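Tivuna Textile Recovery Opens Fiber Sorting Line in Plodmont

Last updated: June

PLODMONT – Tivuna has started regular operation of a fiber sorting line at its Plodmont site. The line handles post-consumer cotton and cotton blends and is rated at 50 bales per shift.

Incoming material is weighed, opened and passed under a near-infrared reader, which assigns each piece to one of 32 grades by fiber content and color. Zippers, buttons and rivets are removed at a separate station before shredding. Pieces with a cotton share below the set limit go to the insulation stream.

In acceptance tests the line processed 681 bales. Rejected material was baled again and returned to the supplier under the existing contract terms.

Shredded fiber from the top grades will be shipped to the Vorkine spinning mill in Cáceres, where it is blended with new cotton and spun into yarn for work clothing and bags. The supply agreement covers 41 months, with volumes reviewed each quarter.

Shares: 32 | Comments: 0 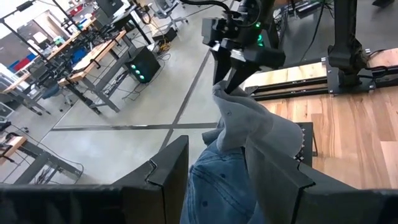
Municipal collection programs and clothing retailers may apply for intake slots through the Plodmont site office. Loads must be dry, bagged and free of shoes. Grade tables and price terms are available on request.

Related items
Tivuna updates bale labeling rules
Vorkine mill adds second carding room
Plodmont site: summer intake hours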